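Support ticket 3901: Vida shelf restocking package, canisters left leaning at right end of shelf

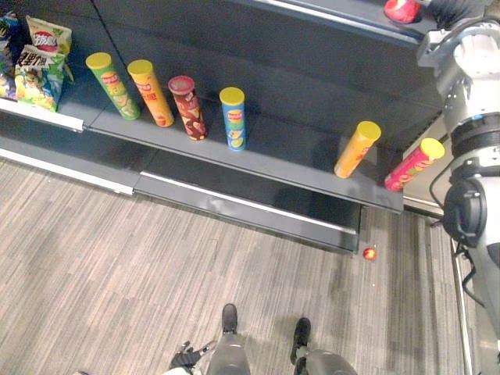

Status: Closed, with follow-up
Product: Vida shelf restocking package (evaluation license)
Customer: Kastarton, evaluation group
Opened by: Csenge Antal
Assigned to: Ebere Okafor, Zaltbridge support
Priority: Normal

Original report (Csenge Antal)

We are in the second week of the evaluation and have a repeatable fault on the snack bay. The tall chip canisters on the left and middle part of the shelf stand upright. The two at the right end do not. The orange-yellow one leans toward the right end of the shelf, and the pink-red one at the corner is tilted further still, lid up and to the right. The job report lists both slots as "placed, verified."

The task is the stock "face and straighten" job with no custom steps. We have not changed grip force or speed. The bay was taught by Tibor Rácz on the first day using the guided setup in the tablet app.

Two questions. Why are the canisters left leaning, and why does the verify step pass them? The second matters more to us. We can live with a fault that is reported.

Reply 1 (Ebere Okafor)

Thank you for the clear report. Please send:

1. The job log for one failed run, exported with "include arm traces" turned on.
2. The bay file (Settings, Bays, Export).
3. The item profile used for the canisters.
4. The software version shown on the About page.

Please also tell me whether the fault follows the item or the slot. Swap the blue canister with the pink-red one, run the job once, and note which slot fails.

Do not change the verify settings yet. I would like to see the log as it is now.

Reply 2 (Csenge Antal)

Files attached. Version is 19, installed from the evaluation image.

Swap test done. The blue canister leaned in the corner slot. The pink-red one stood straight in the blue canister's old slot. So it follows the slot.

One more observation. When the arm works at the right end of the shelf, the elbow joint comes in close beside the shelf end, and the wrist turns over before release. On the left side the wrist stays as it was at pickup.

Reply 3 (Ebere Okafor)

Logs received and read. There are two separate causes.

Cause A, the lean. The stance point in the bay file is too far to the right. With the robot standing there, the right arm has to fold to reach the corner, and the planner runs into the elbow limit. It then picks a second arm solution that reaches the same point with the wrist turned. In that pose the gripper cannot hold the canister vertical at the release height, so the planner accepts the nearest tilt it can reach. The trace shows a tilt at release of 19 degrees for the corner slot.

Cause B, the false pass. The item profile is the general "packaged snack" profile, which is meant for bags as well as canisters. Bags are allowed to lean against the back panel, so that profile has its upright check switched off. Verify only asks whether an item is present in the slot and inside the shelf edge. Both canisters met that test.

Steps to try, in this order:

1. Copy the profile "rigid cylinder, tall" from the library and assign it to the canister slots only. Leave the bags on the general profile.
2. Run the job once without changing the stance. It should now fail the right-end slots with code 190 (item not upright). Please confirm this before going on.
3. Move the stance point to the left until the right-end slots show green in the reach preview. Save the bay.
4. Clear the floor in front of the base shelf before re-teaching. The foot planner treats small objects there as obstacles and may shift the stance without saying so in the app.
5. Run the job again.

Reply 4 (Csenge Antal)

Step 1 done. Step 2 done, and both right-end slots now fail with code 190 as you said. This answers our main question.

Step 3 is a problem. With the stance moved left, the right-end slots are green but the slot nearest the bags goes yellow. Attila Bíró tried several positions and could not get every slot green from one stance.

Reply 5 (Ebere Okafor)

That fits the bay width. The reach preview assumes one stance for the whole bay unless told otherwise. Please enable "split stance" in the bay settings. This lets the robot take a side step between the left and right groups. Place the split in the empty stretch between the blue canister and the two at the right end.

Split stance adds time to each job. On our own test bay in Nemell the added time was around 800 milliseconds for the planning, plus the step itself. The shelf map is checked again after the step.

If you use the left arm for the left group, set its rest pose to "tucked." The default rest pose lets the gripper hang low near the floor, and with a base shelf that steps out, the planner will slow the side step to keep clearance.

Reply 6 (Csenge Antal)

Split stance enabled, rest pose set to tucked. Bay re-taught by Attila. We ran the job through the afternoon with all canisters knocked out of line by hand before each run. No leaning canisters at the right end. One code 190 on the red-brown canister. The robot tried again and the second attempt passed.

Zsófia Vincze, who is writing the evaluation report, asks for the following to be recorded here:

The guided setup let us finish teaching a bay with slots that could only be reached in a poor pose. There was no warning at that point.

The general snack profile is the one the app suggests first. A new user will take it, as we did, and will get a pass for an item that is tipped over.

The reach preview is good, but it is three menus down and the quick guide does not mention it.

Reply 7 (Ebere Okafor)

All three points have been passed to the product group.

The first is a known gap. A pose quality warning in guided setup is planned for the September release. I cannot promise the date.

For the second, I have asked that the app prompt for item shape before it suggests a profile. Until that changes, use "rigid cylinder, tall" for any canister of this type and check that "upright required" is ticked.

For the third, the quick guide will be corrected. A draft page is attached.

On the single code 190: the trace shows the canister touched the front of the shelf edge during placing. Its slot was taught slightly closer to the front than the ones beside it. Move the slot back in the bay editor. There is no need to teach the whole bay again.

Reply 8 (Csenge Antal)

Slot moved back. No further codes on that bay. You can close this. I will open a separate ticket for the snack bags, where the robot sometimes picks up two together.

Resolution (Ebere Okafor, January 19, 2022)

Lean caused by stance point too far right, corrected with split stance. False pass caused by item profile without upright check, corrected with "rigid cylinder, tall." Follow-up items logged with the product group. No parts replaced.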